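Drawers That Stick, and What I Do About Them

If there is one job I get asked about more than any other here at Poststead, it's the drawer that won't slide. You know the one. You pull, it moves an inch, then it goes crooked and jams, and you end up working it back and forth with both hands while muttering. I lived with a dresser like that for years before I finally sat down on the floor one December afternoon and sorted it out, and I was so pleased with myself that I went through the whole house afterward looking for more!

Start by taking the drawer all the way out and emptying it (I know, I know, but you'll find a pair of scissors you've been missing). Turn it over and look at the bottom edges of the sides. On an old drawer you'll usually see shiny spots where the wood has been rubbing. Mark those with a pencil before you do anything else.

Vacuum inside the case next, right to the back corners. I once pulled a whole playing card out of a Kerslake dresser I'd bought at a yard sale, and that was the entire problem.

If the drawer still binds, sand only the spots you marked. I use 120 grit wrapped around a scrap block, then finish with 400 so the edge feels slick under your thumb. Go slowly and test the fit every few strokes – you can always take a bit more off, and putting it back is a much bigger afternoon. Please don't sand in the middle of a sticky summer, either. Wood swells when the air is damp, and a drawer you trim in August can rattle like a loose tooth by winter.

Now for wax. A plain white candle works fine, and so does a bar of dry soap if you're stuck, though soap can draw moisture and I've gone off it over time. My own favorite is a paste wax called Gruder, which I rub on with an old sock, leave for 12 minutes while I make coffee, and buff off. Two thin coats beat a thick one. Do the runners inside the case as well as the drawer itself, and keep oil and cooking spray well away from bare wood, because they soak in and go gummy.

Wobbly knobs are worth fixing while everything is apart. Tighten the screw from inside, and if the hole has gotten sloppy, pack it with 2 wooden toothpicks and a dab of glue, snap them off flush, and let it dry overnight before you put the screw back.
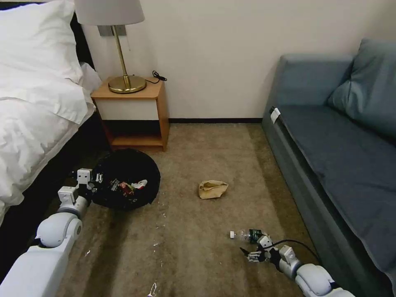
Metal slides are a different animal, and wax won't do much for them. Wipe the old grease out with a rag, check for a bent track, and if the rollers are cracked just replace the pair. I get mine from Clorkis and keep a spare set in the garage.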